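チケット：左手側デモの開閉値が途中から動かない（両手持ちグリッパー、食卓課題）
状態：様子見／優先度：中／作業場所：Stumdale
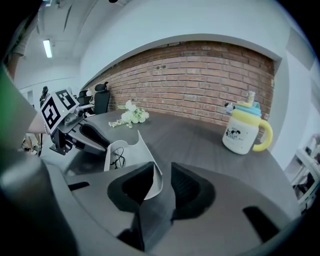 右手側カメラの映像より。机の奥寄りに造花、右に子ども用のふた付きカップ。左寄りに見えるのがもう一方のグリッパーで、タグは大小2枚。

■ 現象
造花とカップを扱うデモを手持ちグリッパー2台で収録し、Gestesumに取り込んだところ、左手側の開閉値が途中から一定になる。映像では指が開いたり閉じたりしているのに、数値のほうは悟りを開いたように動かない。右手側は正常。
収録81本のうち20本で発生。エラーは出ない。取り込み画面には緑の字で「完了」と出る。完了の定義については別チケットで争う予定。

■ 影響
このまま学習に回すと、左腕は花の上まで丁寧に移動し、何もつかまずに丁寧に戻ってくる。先週の学習結果がそれだった。動きだけは非常に上品である。

■ 再現手順
1. 両手のグリッパーを起動し、時刻合わせを実行する
2. 左右とも全開、全閉を一度ずつ行う
3. 造花をつまんで持ち上げ、カップの横に置く
4. 収録を止め、Gestesumで取り込む
5. 開閉値のグラフを左右並べて表示する
毎回は出ない。人に見せようとすると出ない。

■ 経過

午前9時40分
再起動した。直らない。礼儀として一度はやる。

午前10時15分
左右のグリッパーを持ち替えて収録。症状は右手側に移った。つまり人間の左手は無実。疑われた左手には昼休みに謝っておいた。

午前11時
タグの汚れと照明の映り込みを疑い、タグを拭いて天井灯を消して収録。姿勢の追跡はどちらも良好。そもそも位置の値は最初から正常なので、この一時間は主に掃除だった。タグはきれいになった。

午後1時30分
Peakleyの受信箱……もといPerkleyの受信箱の記録を確認。該当する20本すべてで、開閉値の受信が途切れた直後に「前回値を保持」が入っている。欠損を埋める親切機能で、初期設定は有効、上限なし。一度途切れると再接続を待たず、収録終了まで同じ値を律儀に書き続ける。

午後2時10分
途切れる原因のほう。問題の1台だけファームウェアが2世代古かった。更新手順書には「全台更新済み」とある。手順書は更新されていた。

午後3時
ファームウェアを更新し、保持の上限を3フレームに設定。上限を超えた区間は欠損として赤く表示されるようにした。

午後3時45分
同じ課題を再収録。グラフは左右とも開閉に追従。欠損表示なし。うれしくて必要のない収録までしてしまったが、造花なので傷まない。

■ 原因（暫定）
・古いファームウェアによる開閉値の送信停止
・受信側の無期限の値保持（停止を隠していた）
主犯は前者、隠蔽は後者。単独ならもっと早く気づけたと思う。

■ 対応
・該当20本は学習セットTeferaから除外。補間での救済はしない。指の開閉を映像から推測して書き込む案も出たが、それはもうデモではなく小説である
・残りの61本はグラフを目視で確認し、問題なし
・取り込み時に、開閉値が一定のまま手先だけが動いている収録へ警告を出す（実装待ち）
・収録前の確認表に機体ごとの版番号欄を追加

■ 未解決
・更新した機体で長時間の収録をまだ試していない
・除外分の撮り直し。カップの取っ手をどの向きで始めるか、前回の収録者と解釈が割れている。手順書の記載は「自然な向き」。自然とは

■ コメント欄
［保守］保持の上限は全機体の標準設定に入れます。4月の版に間に合わせます。
［収録］4月の何日ですか。
［保守］4月の版です。
［収録］了解しました。それまで手で設定します。撮り直しの前に左右ともグラフを出して、画面の控えをここに貼ります。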